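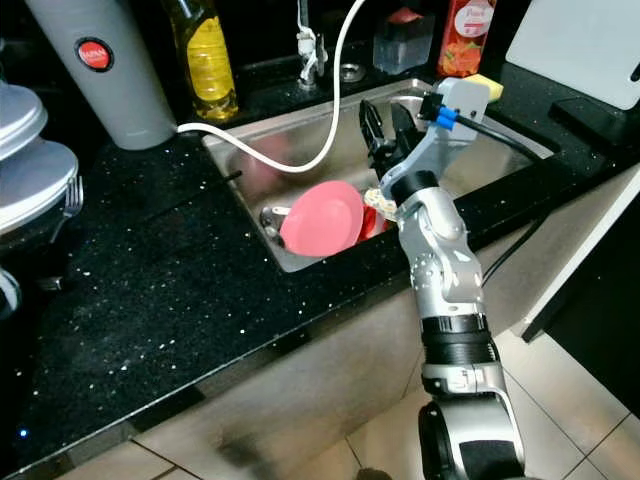
I have been baking the same rye loaf for most of a year now and last month I finally got one I'd be happy to hand to a stranger. So this is a long post about rye bread! If you came for the garden updates, the beans are fine and I'll get to them in August.

Rye is a different animal from wheat. I came to it after years of white sourdough, all that folding and stretching and peering at bubbles through the side of the jar, and I figured I knew what I was doing. I did not. My first rye was a brick with a gummy line along the bottom, and the second was the same brick with caraway in it. Rye dough doesn't stretch. It's closer to wet cement (in a nice way), and you don't knead it so much as stir it until your arm complains, then smooth it into the pan with a wet spatula.

The recipe I started from was on the back of a bag of Endar dark rye, which I picked up at the little grocery in Proltholm when we were staying out by the lake. It was about four sentences long and assumed you already had a grandmother. I still have the bag, folded up in the drawer with the rubber bands, and I've written all over it. The bag says to let the dough rise "until ready." I love that, and it was no help at all.

What changed everything for me was the scald. You take some of the rye flour, pour very hot water over it, stir, and leave it covered overnight. By morning it has gone from dull gray paste to something darker and sweet enough to eat with a spoon. I did eat some with a spoon. It smells like malt and a little like honey, and there's no sugar in it at all! Stir that into your starter with the rest of the flour and the salt and the whole loaf gets softer, keeps longer and tastes like you did something clever.

The other thing is patience after baking. I used to cut bread the minute I could hold it without swearing. With rye you have to wait a full day, and two is better. I wrap mine in a dish towel and put it on top of the fridge where I can't see it. The crumb sets up, the crust gives a little, and suddenly you can cut slices thin enough for cheese. My gummy line was mostly just me being greedy.

Now the starter. Mine is called Atik, which was the name printed on the lid of the jar it lives in, and it stuck. Atik spent its first few years on white flour and sulked for a week when I switched it over. Then it took off like crazy. It climbed out of the jar twice, once onto a library book. Rye starter is fast, much faster than I was used to, and if you're making the switch I'd say use a taller jar than you think you need.
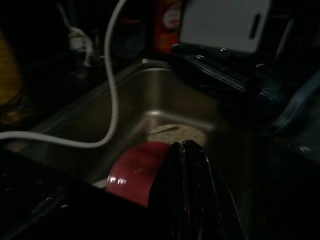 The kitchen sink, with the red bowl in it.

Cleaning up after rye deserves its own paragraph. The dough sets like plaster on anything you leave it on, so I soak everything in cold water right away. Cold, please! Hot water turns it to glue and then you own a glue-covered whisk. A plastic scraper gets most of it off, and I keep an old scrubber just for dough so it doesn't ruin the good one. Whatever you do, scrape the big lumps into the trash first. I learned that one with a plunger in my hand.

On pans, I bake in a Rüegg loaf pan that I found secondhand, a long narrow thing with a lid. It's a little dented at one corner and every loaf comes out with the same small dimple, so I always know which end is the front. A regular loaf pan with foil over it works too — I did it that way all winter. Grease it more than seems decent and dust it with flour or fine crumbs.

I bake hot for the first 10 minutes with the lid on, then turn the oven way down and let it go for another 56. Yes, 56. I set the timer wrong once, the loaf was perfect, and I'm not messing with it. Your oven will have its own opinion. The loaf should feel heavy and sound a bit hollow when you knock on the bottom, and the sides should have pulled in from the pan just enough to see.

As for what goes on it, I've been through a butter and radish phase, a smoked fish phase, and right now I'm having it toasted very dark with cream cheese and plum jam. The heels get cubed and fried in oil with garlic until they're crunchy, and those never make it to the soup. I stand at the stove around 5 p.m. and eat them out of the pan.

Next I want to try a version with cooked whole rye berries in it, which means another overnight soak and probably another brick or two before it comes right. There's a scald sitting on the counter for tomorrow already, and the kitchen smells wonderful.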